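Cahier d'atelier - Projet tutoré « Manipulation à deux bras »
Enceinte 2, poste Cindby
Mardi 2 juin 2020

Objet de la séance

La séance était consacrée à la tâche dite « du cadre » : prise à deux bras d'un cadre rectangulaire, séparation du cadre et de son fond, retrait de l'image imprimée. Elle fait suite aux essais de préhension sur objets rigides consignés dans les pages précédentes. La tâche figure au programme de la rencontre inter-écoles Stumitz dans la catégorie « objets assemblés », à laquelle l'équipe a demandé à concourir. Le règlement laisse à chaque équipe le choix du cadre, sous réserve que celui-ci soit en bois et que le fond puisse être déposé sans outil.

État du poste à l'ouverture

Mise sous tension sans défaut signalé. Prise d'origine des deux bras effectuée dans l'ordre prescrit, bras gauche puis bras droit. Le recalage du bras droit a dû être repris, la première valeur enregistrée étant celle de la séance précédente et non celle du jour. Il est rappelé que le fichier de calibration doit être renommé avant toute nouvelle acquisition. L'omission avait déjà été relevée dans ce cahier.

La version du logiciel de pilotage est celle distribuée avec le kit Laner. Aucune mise à jour n'a été appliquée. La branche de travail de l'équipe, désignée Morgan dans le dépôt, contient en revanche une modification de la rampe de fermeture des pinces, introduite à la demande du groupe commande. Cette modification est restée active pendant toute la séance. Les essais ne sont donc pas directement comparables à ceux du mois précédent.

Paramètres retenus

Fréquence de consigne : 100 Hz.
Temporisation entre contact et serrage : 900 ms.
Effort de pince : valeur basse du tableau, identique à gauche et à droite.
Vitesse d'approche : réduite de moitié dans la zone proche du plateau.
Mode : téléopération, un opérateur par bras.

La temporisation paraît longue à l'usage. Elle a néanmoins été conservée, le groupe commande souhaitant disposer d'un signal lisible entre le premier contact et la montée en effort. Une valeur plus courte pourra être proposée lorsque les courbes auront été dépouillées.

Déroulement

La séance a comporté 14 essais, numérotés dans le tableur commun. Le cadre était remis en place à la main entre deux essais, porte de l'enceinte ouverte et bras à l'arrêt. L'orientation du cadre n'a volontairement pas été imposée : chaque opérateur le posait à sa convenance, afin que les enregistrements présentent une certaine variété.

Les premiers essais ont porté sur la seule prise latérale. La difficulté principale tient à la simultanéité du contact. Lorsqu'une pince touche avant l'autre, le cadre pivote sur le plateau et la seconde pince se présente en biais. La consigne orale « contact », annoncée par chacun des opérateurs avant serrage, a nettement amélioré la situation. Il est proposé de la rendre obligatoire et de l'inscrire sur la fiche de poste.

Les essais suivants ont porté sur la séparation. Le soulèvement du cadre par un seul côté s'est révélé peu satisfaisant, le fond restant parfois engagé dans la feuillure opposée. La méthode adoptée ensuite consiste à maintenir avec un bras et à dégager progressivement avec l'autre, sans chercher à lever d'un seul mouvement. Les opérateurs signalent une fatigue du poignet sur cette phase. La rotation des équipes devra en tenir compte.

Le papier de l'image constitue le point délicat de la dernière phase. Les doigts nervurés accrochent convenablement le bois, mais ils ont tendance à pousser la feuille au lieu de la saisir. Deux solutions ont été discutées : amener le bord du papier en débord du fond avant la prise, ou garnir l'extrémité d'un doigt d'une matière plus souple. La première ne demande aucune modification matérielle et sera évaluée d'abord.

Incidents

Un arrêt d'urgence volontaire, déclenché par l'opérateur de droite à la suite d'un rapprochement excessif des deux poignets au-dessus du plateau. Aucun contact constaté. Reprise après vérification des butées logicielles.

Une perte de flux de la voie vidéo, sans effet sur les bras. L'essai correspondant a été marqué non exploitable et maintenu dans la numérotation.

La gaine du bras droit demande une surveillance. Elle forme un coude serré à proximité du bord avant, et les mouvements de grande amplitude vers la gauche la mettent en tension. Le groupe mécanique est prié de revoir le cheminement avant la prochaine séance - la bride actuelle peut être conservée, mais elle doit être déplacée.

Remarques à l'attention du groupe vision

L'ombre portée sur la paroi du fond n'a pas gêné la détection du cadre. Les chants jaunes du bois se détachent bien du plateau et le seuillage par couleur suffit pour une première estimation de l'orientation. La détection est moins assurée pour le fond seul, dont la teinte brune est uniforme. Le groupe vision étudiera l'emploi des contours en complément de la couleur. L'image imprimée, grise et sombre sur une large partie, pose une question distincte qui n'a pas été traitée ce jour.

Il est demandé que les captures soient versées au dépôt sous leur numéro d'essai, sans recadrage ni correction de contraste.
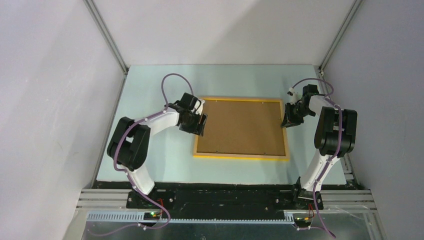
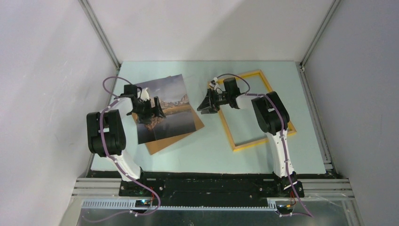
Tâche du cadre, poste Cindby : vues du plateau avec les deux bras.

À faire avant la prochaine séance

Renommer et archiver le fichier de calibration du jour.
Reprendre le cheminement de la gaine droite (groupe mécanique).
Extraire les courbes d'effort des essais de prise latérale (groupe commande).
Compléter la colonne « orientation initiale » du tableur, laissée vide pour plusieurs essais.
Préparer un second cadre de mêmes dimensions, le règlement Stumitz autorisant jusqu'à 2 exemplaires par équipe.
Confirmer auprès de l'encadrement la réservation de l'enceinte pour la fin du mois de juin.

Mise hors tension effectuée dans l'ordre inverse de la mise en service. Clé de l'enceinte remise au secrétariat du département.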